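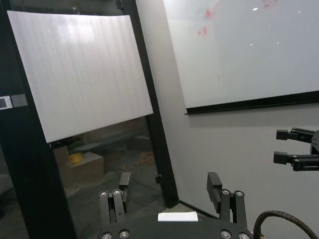 Figure 3. White sheet with faint ribbing, beside a black door frame and small control panel.

Print this article | E-mail this article

4.2 Echo and how well people follow speech

We were delighted by how strongly the listening results followed the echo measurements. Across 236 listening sessions in the Darholm building, people wrote down short sentences read aloud at a normal speaking level, first in the bare rooms and then with soft panels hung on the back wall. The gain was largest for listeners seated furthest from the reader, and it showed up in every room we tried!

Glass and hard floors send a great deal of sound back into a room. Teachers know this already, of course, and many of them told us they finish Tuesday with a sore throat. What excites us is how little treatment was needed before listeners noticed a change. Sperling's earlier work at Prilier pointed the same way, though her rooms were smaller and mostly carpeted.

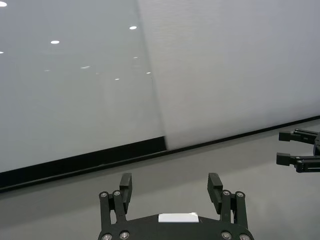 The older listeners deserve a closer look. Of the 373 people who signed up, 135 were over sixty, and their scores rose more than those of the younger group once the panels were in place. Colour and pattern made no difference to the scores, but they mattered a lot to whether people liked sitting in the room, and we would love to see someone take that question further. Our August sessions were noisier than the rest owing to roadwork outside, and we have analysed them separately in Section 5.

Previous section | Contents | Next section | References

Related articles
Sperling: Speech and soft walls in the Prilier rooms
Quiet corners: reading spaces in the Zhuravel library
Rain noise under metal roofs at Prament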